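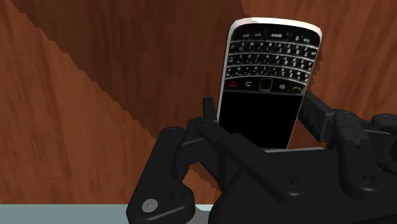

Llevo toda la semana enseñándole a una mano robótica a girar cosas, y tengo los dedos más cansados que ella. La tarea suena a pavada: agarrar un objeto, darle vuelta y dejarlo derecho, todo en simulación, conmigo manejando desde un guante que aprieta demasiado en la muñeca. Con el cubo me salió bastante rápido, pero el celular es otra historia, tan finito y tan largo... Ahí lo tengo parado, con el teclado para arriba y la pantalla negra metida entre los dedos, así que todavía me falta media vuelta para que quede como se usa.

Ulises Godoy, que armó el entorno en Wunby, me pidió 40 demostraciones buenas. ¡Tengo 6! Las demás las borré yo misma, porque si dudo a mitad del giro el modelo aprende a dudar conmigo, y después lo ves temblequear sin motivo. Lo que más me ayudó fue mover primero el índice y recién después soltar el pulgar (al revés se me cae siempre).

El sábado sigo, con mate y sin apuro. Si alguien probó aflojar la correa del guante sin perder la calibración, ¡cuénteme en los comentarios!

Yamila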